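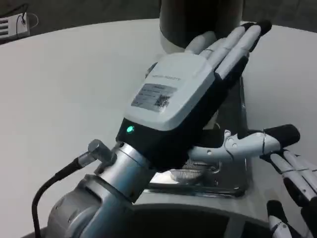
Gondik, November

Print this page | E-mail this page

Packing and Storing Cylindrical Items: Frequently Asked Questions

These answers apply to upright cylindrical goods sent to the Wunemeo storage building in Gondik. Flat goods and loose parts are covered on separate sheets.

What counts as a cylindrical item?
Any item with a round body that can stand by itself on one end. A rounded shoulder or a band on the body does not change the category. Items that taper enough to lean when stood up are booked as irregular.

Can cylinders be laid on their side?
Not on open shelves. In a closed carton they may lie flat if dividers are fitted on both sides of each item. Mark the carton FLAT on two faces. Cartons without this mark are shelved upright.

Which carton should I use?
The Onsri carton, in either size. The small one has 12 cells and the large one has 14. Cells in both sizes have the same width, so choose by height. The lid must close without pressing on the contents. If it bulges, move up to the large carton even if some cells stay empty.

Do I need to fill the empty cells?
No, unless the carton is going out by road. For road transport, fill each empty cell with crumpled paper to the height of the divider. Loose foam pieces are not accepted.

My items are dark and show marks easily. How should they be wrapped?
One layer of plain tissue, then one layer of soft paper. Do not use printed newspaper on dark finishes. Tape goes on the paper only. If the item has a reflective band or trim, place the overlap of the wrapping on that part of the body. The overlap gives double thickness where scuffs are easiest to see.

Where does the label go?
On the wrapping, one hand's width below the top, with the text level. Items that arrive unwrapped get a tie-on tag. We do not put adhesive labels directly on a finished surface.

What should the label say?
The item code, the owner code and the carton number. Codes issued before the current system may have three digits, such as 912. Newer codes have four, such as 2595. Both remain valid. Do not add a leading zero to a three-digit code.

How should a cylinder be picked up from a shelf?
Take it by the body, below the midpoint, and steady the top with the other hand. Lift straight up before moving it toward you. Never lift by a lid, cap or rim, including one that feels tight. Clear the neighboring items first if there is no room for a hand between them.

Can cylinders be stacked?
Cartons can, up to the line printed on the Marnik shelf upright. Single items cannot. A board laid across the tops of standing items counts as stacking.

What shelf surface do you use?
Marnik shelves with a ribbed mat. The mat is changed when the ribs wear flat. Owners who want a smooth liner may supply one cut to the shelf size. It must lie flat at the corners and must not extend past the front edge.

How far from the edge should an item stand?
The whole base goes behind the painted line. On shelves without a line, leave a palm's width.

Do items need to be clean before they are packed?
Yes, and fully dry. Wipe with a dry cloth first. If a damp cloth is needed, let the item stand unwrapped overnight. Check the seam next to any band or ring, where moisture stays longest. We do not clean items on arrival. Anything visibly wet is set aside and the owner is notified.

Can two different diameters share a carton?
Yes. Wrap the narrower item with extra paper until it fits the cell without shifting. Put the heavier items in the center cells and list both item codes on the carton face.

What happens if a carton arrives damaged?
It is opened at the receiving bench and the contents are checked against the list. Sound items are repacked in a new Onsri carton under the same carton number. Dents and scratches are entered on the receiving sheet, and a copy goes to the owner.

When can I collect?
Requests received before noon are ready the next working day. Bring the owner code. Part collections are allowed, but the carton list has to be rewritten at the bench before the carton goes back on the shelf.

Print this page | E-mail this page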